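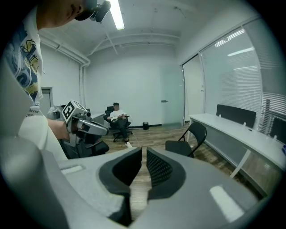

Unit 6. Furnishing and Upkeep of the Small Office

Course: Workplace Interiors and Facilities Practice
Section leader: Thodoris Deligiannis
Lab and tutorial: Syafiqah Ngui

6.1 Scope

The unit covers a single enclosed office used by two people, with swivel chairs on casters, desks placed against the walls, and a hard floor in a wood-look finish. Open-plan layouts are treated in Unit 7. Private offices with a meeting table are not examined.

Terms used in this handout:

Clear floor. Floor area not covered by furniture, measured with all chairs pushed in.

Working floor. Clear floor minus the area taken by chairs in their normal seated position.

Run. A single continuous length of cable between an outlet and a device, or between two devices.

Crossing. Any place where a run passes over working floor.

6.2 Wall-side desk placement

A desk along a wall leaves the middle of the room open. The chair then occupies a strip parallel to the desk. Two such strips on opposite walls can overlap in a narrow room, and the overlap must be checked with both occupants seated and again with both pushing back to stand.

Draw the plan at a scale that allows the chair bases to be shown as circles. A chair drawn as a square with its back parallel to the desk gives a false reading, as the base turns and the backrest extends past it when reclined. Use the manufacturer's figure for the reclined depth. If no figure is available, measure the chair.

Light-colored desk surfaces raise the general brightness of a small room but show reflections from ceiling fixtures. Check for glare from the seated eye position before the desk is fixed to the wall. White tops also show cable rub marks along the rear edge. These usually come off with a damp cloth and mild detergent. Abrasive pads dull the finish and are not to be used.

6.3 Task chairs

Two types of back are common: mesh and upholstered. A mesh back combined with a padded seat is the usual choice for shared use. The mesh is vacuumed with a brush attachment from the rear side first, then from the front. The padded seat is vacuumed along the seam. Stains are blotted from the outer edge inward.

Adjustment sequence, to be carried out in this order:

1. Seat height. Feet flat on the floor, thighs level.
2. Seat depth, where adjustable. Leave a gap between the front edge of the seat and the back of the knee.
3. Backrest height and lumbar position.
4. Tilt tension.
5. Armrests last, with the shoulders relaxed.

Changing the seat height after step 3 means repeating the later steps. Students lose marks in the practical for adjusting the armrests first.

The sequence assumes a person working at the desk. People also turn away from the desk, cross their legs, or hold an object in the lap, and the chair should not be set up around these positions. They are normal for short periods. The lab sheet asks you to note posture at the start and end of an observation only.

6.4 Casters and hard floors

Casters are sold in hard and soft tread. Hard-tread casters are intended for carpet. Soft-tread casters are intended for wood, laminate, vinyl, and tile. The distinction matters with wood-look floors, where the actual material may be any of several and should be identified from the building file or from an exposed edge at the threshold. Do not identify it by color.

Inspection procedure:

1. Turn the chair on its side on a folded blanket.
2. Spin each caster by hand. Note any that bind.
3. Remove hair and thread from the axle with a seam ripper or tweezers.
4. Wipe the tread. Grit embedded in a soft tread will scratch the floor as readily as a hard one.
5. Check that each stem is fully seated in the base.

Record the result per chair. A chair with one failed caster gets a full replacement set. Mixed treads on one base are a fault in the practical.

6.5 Cables on the floor

A thin white cable on a gray floor can be seen easily when a person is looking for it and missed easily when the same person is carrying something. Contrast is therefore not accepted as a control measure in this course.

Order of preference for dealing with a crossing:

a. Remove it by moving the device.
b. Reroute the run along the wall, under the desk edge, in a tray.
c. Cover it with a low-profile floor cover suited to the cable diameter.
d. For short temporary use, tape the run flat along its full length and take it up at the end of the session.

A crossing directly in front of an occupied chair is rated one level higher than the same crossing elsewhere in the room. The casters pass over the cable each time the person moves to or from the desk, and the feet pass over it each time the person stands. Damage to the jacket is often on the underside, so the inspection includes turning the cable over.

Coiling surplus cable under a chair is not rerouting. Surplus goes into the tray or is replaced by a shorter run.

6.6 Worked case: Astmont annex

The Astmont annex has one office for 2 occupants. The survey by Zübeyde Işık recorded 6 runs, of which 2 were crossings. The first served a desk lamp and was removed by moving the lamp to the outlet side of the desk. The second served a charger and was rerouted through a Jallero tray under the rear edge of the desk.

The tray is rated for the load but its end clips foul the drawer runner on older desks. The clips were turned inward. The revised plan kept both chairs in their original positions, and working floor was unchanged. The finding to note is that a room can be made safer with no change in its furniture layout. Tarık Kırmızıgül's marked-up plan is in the course folder under Cirnent drawings, sheet 2.

6.7 Lab task

Work in pairs. Time allowed: 60 minutes, including write-up.

Select one small office with at least one caster chair. Obtain permission from the occupant. Submit:

- a plan showing desks, chairs, and all runs
- a caster inspection record for each chair
- a table of crossings with rating and proposed measure
- one paragraph on floor material and how it was identified

Plans in pencil are accepted. Ataberk Kocabaş holds the tape measures and the spare caster sets; sign for both. Reports are due in June with the Unit 7 exercise.

Reading for next session: course reader, chapter on shared desks, and the notes on aisle width at the end of Unit 5.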